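Home | Scores | Cricket | Footy | Netball | Juniors | Contact

Danladi lose coach and selector in same week, trials still on

By the sports desk
Updated 4.40pm, June

Danladi Cricket Club will go into the under-19 trials without a head coach. The club confirmed the departure this arvo in a short note to members, two days after its chair of selectors also stepped down. No reasons given for either.

Trials go ahead as planned at the Ulloditz nets. 162 juniors have put their names down, a club record, and they'll be playing for 20 spots across the two winter squads. Selection panel is down to 3 until a new chair is found, and the club says it won't rush that.

The coach had been in the job four seasons. One flag, one lost final, then two years out of the finals altogether. Last summer was the rough one. Danladi were bowled out cheaply by Brillosier in the last round when a draw would have got them through, and the batting order that day copped a fair bit afterwards. Three changes from the side that won the week before, including a new opening pair. Selectors never explained it publicly.

Since then the talk around the ground has been about who actually picks the side. Under the club's rules the coach has a say but no vote. The captain has neither. Brillosier changed theirs a while back so the coach votes, and there's been a push at Danladi to do the same. It was down for discussion at the winter meeting and as far as we know it still is.

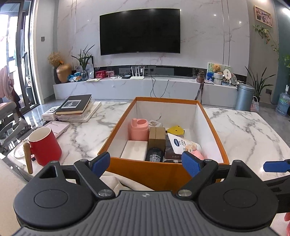 Give the coach a vote or stop blaming the coach, wrote Deepmidoff under our earlier story, adding that the kids shouldnt be trialling in front of a panel that might not be there by the first game. Several other readers made much the same point. One wanted the trials pushed back a month. The club says that was looked at and ruled out, as the Jatance carnival draw is already done and squads have to be lodged before it.

The carnival is the first real test for whoever takes over. Danladi have drawn Brillosier first up, which will please nobody at the club much, then the hosts. Matches are 20 overs a side on synthetic wickets. Danladi's juniors train on turf at home and have struggled with the extra bounce up there in past years, the quicks usually get too short and the square boundaries aren't big. Expect the nets at Ulloditz to be on the hard surface for that reason.

Bowling looks the stronger half of the group. Most of last year's attack is still young enough, including both left-armers, and there's a leg spinner up from the under-17s who took wickets all through the back end of the season. Batting thinner. The top four from last year have all aged out, so every spot from opener to number 4 is open. Keeper's gloves too.

An interim coach will run the trials and take the squads to Jatance. That appointment is expected before the weekend and is understood to be someone already at the club. The permanent job gets advertised after the carnival, with applications going to the full club board instead of the selectors, a change from last time. 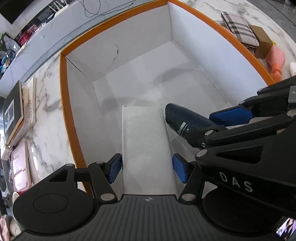 Box with orange rim on a marble benchtop.

Players who've registered for the trials should be at Ulloditz by 8.30am, full whites, own helmet. Bowlers are on first. Late registrations have closed but the club is keeping a reserve list in case of injuries, email the juniors address to go on it. Parents can watch from the pavillion side only.

Squads to be posted on the clubroom door and online once the panel signs off. We'll have the names when they're up.

Contact the sports desk | © All rights reserved | Back to top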